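Home | Forums | Tags | Unanswered | Sign in

Good practice for hand-held gripper demonstrations: start pose, cables, reset
Posted by Corentin Tessier on Dec 24, 2021

We are writing the working rules for a bench where operators record two-handed demonstrations with a pair of hand-held grippers. The recordings go to a policy that will later run on two fixed arms at our Rotemcombe site. I have inherited a two-page sheet from the previous team and much of it is either vague ("keep cables tidy") or missing.

The present task is simple on paper. There is a clear acrylic box with a lid and a small block, and the operator works on them with both grippers. One session is 90 episodes. Both grippers are cabled, and there is no plan to go wireless before April.
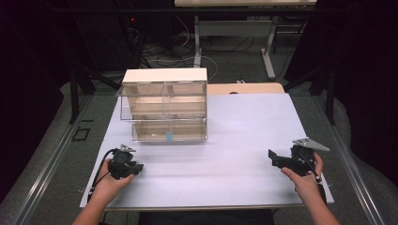 The points I cannot settle are these. Should the start pose be fixed, with both grippers resting near the front edge of the table, or should it vary between episodes? Does a cable that leaves the back of the gripper need a strain relief on the operator's arm, or is a slack loop enough? And who resets the objects: the operator, or a second person while the operator keeps hold of the grippers?

I would also like to know whether anybody treats the area behind the bench as part of the standard. Our safety adviser looked only at the floor. My own concern is the background seen through transparent objects, as the wall and floor show through the box and change its apparent colour.

We hold a copy of the Plirton bench procedure, but it was written for opaque parts and a single gripper.

Posted by hoarau_bench

I maintain the procedure at Hoarau, where we have run two-gripper recording for 3 years. In your order.

Start pose. Fix the zone and leave the pose free inside it. We mark a strip along the front edge of the table, and both grippers must be at rest in that strip before the episode opens. The jaws may point in any direction that is comfortable. If you fix the pose exactly, operators spend time matching it and the first second of every file is a small correction movement. If you leave it entirely free, some episodes open with a gripper already half way to the object, and those have to be trimmed by hand.

Cables. A slack loop is acceptable provided it cannot reach the objects. Test it with the arm fully extended and again with the wrists crossed. If the loop touches the tabletop in either position, clip it to the forearm. We use a soft band just below the elbow — never at the wrist, where it limits rotation and the operator compensates with the shoulder. The two cables should leave on their own sides and never cross in front of the body. Put the connector check in the start-of-session list, not the daily one. Our worst loss was 725 episodes with an intermittent tracking signal on one side, and the daily check had passed every morning.

Reset. The operator resets, with the grippers put down. A second person reaching in while someone holds two powered devices is poor practice even at low force, and their hands end up in the recording. It costs time. Accept that.

Background. Yes, write it down. For clear objects, record what stands behind and under them at the start of each session and do not alter it during the session. If you want variety, change it between sessions and log the change. Transparent walls are also easily marked, so wipe the box at each break and state which cloth is allowed.

One item you did not list: limit continuous recording to 3600 seconds, followed by a break away from the bench. Grip quality falls before the operator reports feeling tired.

Posted by mtl_79

we just tape the cables to the sleeve. works fine, no problems so far. wouldn't bother with the background, the model sorts it out if you have enough data

Posted by Skurkmont_lab

I agree with most of the Hoarau reply but would dispute the reset rule. Putting both grippers down 90 times in a session means 90 chances of a knock, and ours lost calibration that way. We let the operator reset using the grippers, and mark that section of the file as "reset" so that it can be excluded, or used later as extra data. It is slower for the first few sessions.

On tape: avoid it on bare forearms, and avoid it on sleeves too if the sleeve can ride up. The cable then pulls at the connector.

For the floor, have cables behind the bench covered or lifted clear of any route a person walks. That belongs in the site rules and should be referenced from the bench sheet by number — if the text is copied across, the two versions will drift apart.

We use cookies to remember your sign-in and to measure page visits. Accept | Settings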